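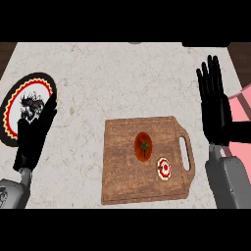
The pattern list for the November sale has to be settled soon, so I went through the notes from the last swap meet again. Most of what people bring in is plain white or floral, and those sell on size alone. Banded rims are harder to sort because everybody names them differently. The plate with the wide black rim, the red zigzag band inside it and the white center would go under "geometric, banded" in my scheme, and the thin cream-yellow line along the red would go in the notes column. I would not make a separate heading for zigzags. We had one two years ago and it held 3 entries.

On the other points Benvinda raised, my replies are under each one.

Benvinda Neves wrote on 13/05/2019:
> The current list runs to 426 lines and I can't find
> anything in it. Can we drop the old dealer codes?

Yes. I checked with Markus and he only uses the code column for the Brerngate lots, which are on their own sheet anyway. Delete it from the main list. Please keep a copy of the old file in case someone turns up with a box still marked the old way.

> Should side plates and saucers without cups be
> listed together? Last time they were mixed up on
> the tables and people were asking for saucers we
> had already sold.

Keep them apart. A saucer has a well for the cup and a side plate doesn't, and buyers filling in a set want one or the other. If a piece is too worn or too shallow to tell, put it with the side plates and write "check" next to it.

> Veloso sent in the bowls from the Nundance house
> with no sizes. Do we measure across the rim or
> across the foot?

Across the rim, outside edge to outside edge, in inches. Round to the nearest quarter. For ovals give the long side first. I have a tape and can do the bowls on Saturday if you bring them along, there are only 13.

> Are we still taking pieces with chips?

Up to 2 small chips on the underside is fine if the seller writes it on the tag. Nothing with a chip on the rim, and nothing with a crack you can feel with a fingernail. Crazing is all right for display pieces but the tag should say "not for food."

One thing I'd add myself. Sticky labels go on the back only, and please use the paper kind. The plastic ones took some gilt off a tureen lid last year and we had to refund the buyer.

If anyone has a better word than "banded" for rims with more than one ring of color, send it to the list before I print the headings.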